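**Acclimating planks in a heated workshop: waste of time?**

**deneck_dan**

I have 600 square feet of engineered oak coming for the ground floor, and the supplier (Vultico) says to let it sit in the house for 48 hours. My wife's cousin says two weeks. The guy at the counter said "just lay it, bud." The house is full of furniture and one offended cat, so I was going to stack the boxes out in the shop, which is heated, then carry them across when I'm ready.

Is that good enough or am I kidding myself?

**LoubnaB**

You're kidding yourself a little. The point is for the planks to get used to the air they'll live in. Shop air isn't house air unless you also shower and boil pasta in the shop.

Get a cheap humidity gauge, put it in the house for a few days, then put it in the shop. If the two numbers match, stack wherever you like. If they don't, the cat has to move.

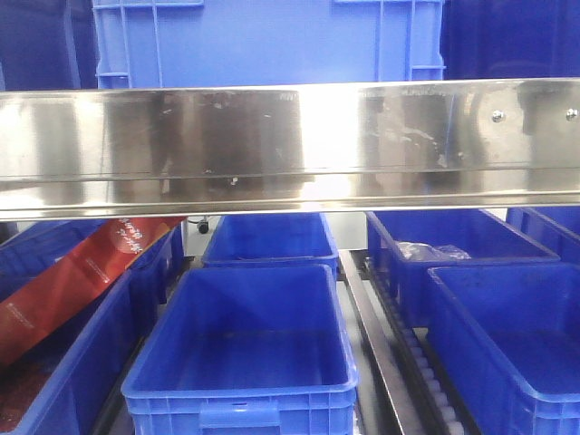
Also, check what the box says before you listen to any of us. Some engineered products want to stay sealed until the minute you lay them. I had a client open every carton to "let it breathe" and she got a lovely collection of bananas.

**leonidas_a**

I'm going to be the unpopular one. For engineered, this whole ritual is oversold. It's a veneer on a stable core. I've laid it straight off the truck more times than I can remember and the callbacks I get are for subfloor problems.

Solid wood, different story. Solid wood will hold a grudge.

**LoubnaB**

> I've laid it straight off the truck

And how many of those people still have your phone number, Leonidas?

**leonidas_a**

All of them. They call me at 7 am to ask what mop to buy.

**deneck_dan**

Okay, so I did the gauge thing. House reads 41 percent, shop reads 29. That seems like a lot?

**Nouhaila S.**

It is a lot. Is the heater running all night out there? In November mine dries the place out so badly that the drawers rattle.

I'd bring the boxes inside. Flat, off the slab, a gap between stacks. Don't lean them against a wall "just for now" — I have a closet floored with what happened next. 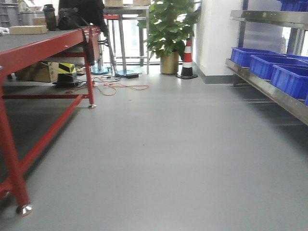
And before you haul anything, get a moisture reading off the subfloor. I'm with Leonidas on that much. You can coddle the planks for a month and it won't help if you lay them on something damp.

**leonidas_a**

Somebody frame that. "I'm with Leonidas."

**Nouhaila S.**

"On that much."

**ghizlane_floors**

Reading the product sheet would have saved this whole thread, but then what would we do with our evenings. Mine (different brand) gives a humidity range and says the warranty is void outside it. So it doesn't matter who's right about the science if you ever want to make a claim. Write your readings down and take a picture of the gauge.

**deneck_dan**

Found the sheet. It was under the cat. Sealed boxes, 48 hours, in the room where it's going, 35 to 55 percent. So the shop is out.

Is it okay to stack them all in one room if the floor goes through 2 rooms and a hallway?

**LoubnaB**

Same level, same heat, doors open? Fine. Just don't build one giant tower in the middle. Spread the weight around.

**leonidas_a**

Or lay it, bud.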